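Nornton Community Meals – progress report, 19 September 2019

We've had a great summer! The Futton grant paid for 98 cooking classes, and 411 people came to at least one of them. Soup night is still the favorite – we had to add a second table for it in Darex Hall. Spending is on plan, apart from the gas bill, which ran about 10 percent over.

The place-setting class starts again in October, with new placemats and a longer session.

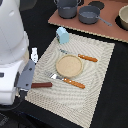 One parent wrote back that the evening classes start too early for anyone on the late bus, and asked for a 7:00 start. We'd love to try it.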